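Subject: Re: [dulero-parliaments] Scope and access terms, women in cabinet office
From: Lorenz Wallner

Dear colleagues,

I write on behalf of the editorial office in response to the message below, which was forwarded to the full list in March.

> The Stondix collection guide describes the interviews as covering "women who
> held cabinet rank." Does this include ministers who served only in an interim
> government? Two of the transcripts I need concern appointments of that kind,
> and neither is in the Zinero index. I would also like to know whether
> translated passages may be quoted in a dissertation before the English
> edition is published.

The office has reviewed both questions with the editors of the Lenz series and can now give the following guidance.

1. Scope

Any woman sworn in as a minister is included, whatever the length or standing of the government in which she served. Interim appointments were left out of the first index in error. Members should note that parliamentary secretaries and deputy ministers remain outside the collection, even where they attended cabinet meetings on a regular basis.

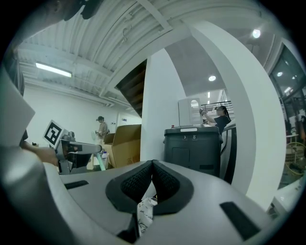
Gray gripper with white printed fabric in its jaw.

The two missing transcripts have been cataloged and will appear in the next release of the index. Until then they may be requested by title from the reading room. Five further interviews are closed at the request of the families, and the office is unable to discuss their contents.

2. Quotation and translation

Passages from open transcripts may be quoted in a dissertation provided that the original wording is given in a note. Working translations should be marked as the author's own. Those prepared for the Lenz series are still under revision and should not be cited, as several titles of office have yet to be settled between the translators.

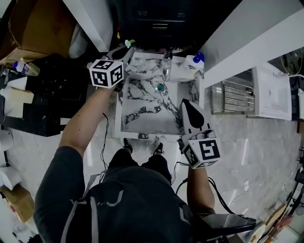 At the bathroom vanity, seen from above, with a gripper in each hand.

Where a speaker refers to a party leader by a family name or a nickname, please keep the form used in the recording and identify the person in brackets. Earlier papers replaced these forms without notice, which has made it difficult to trace the remarks in question.

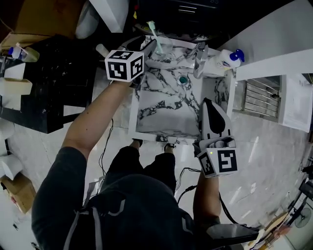
3. Requests for copies

Each member may order up to 16 pages per transcript without charge. Larger orders require a letter from the member's department. Requests should state the interview number, the session and the intended use, and should be sent to the office directly and not to this list.

Corrections to the index are welcome at any time.

Yours sincerely,

Lorenz Wallner
Editorial Office, Dulero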